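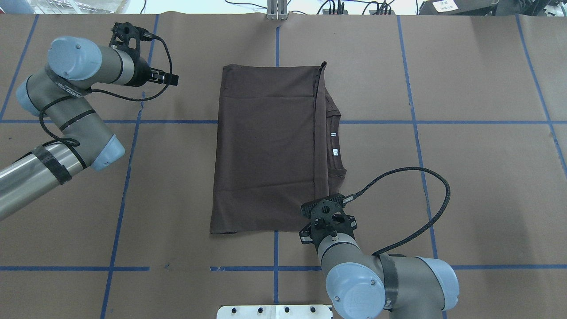 Packing for a weekend away brings out the worst in me. I lay everything out, fold it, decide I hate it all and start over. My bag for Pirbridge had 20 things in it at one point, for two nights! I took out the second sweater and felt very grown up.

Anyway, we went by train, changing at Grengate, where the station still has its old waiting room with 1839 carved over the door. The coffee was terrible. I had two.

Pirbridge itself is tiny and steep. We stayed over a bakery (dangerous) and spent most of Saturday walking the river path out toward Pistville, which I'd wanted to do ever since I saw it on an old map. It's muddy in March, so bring real boots. I wore sneakers and my socks may never be the same.

The best part was the Wogan, a little hotel from 1890 that does lunch for anyone who wanders in. I had leek soup and a cheese roll the size of my head, then a slice of lemon cake I had no room for. They have a piano nobody was playing and a very bossy cat.

On Sunday it rained, so we read the paper and ate buns until checkout. I wore three of the things I'd packed — the rest came home still folded, and I put them straight back in the drawer. We're already talking about going again in June, when the path should be drier and the ferry is running.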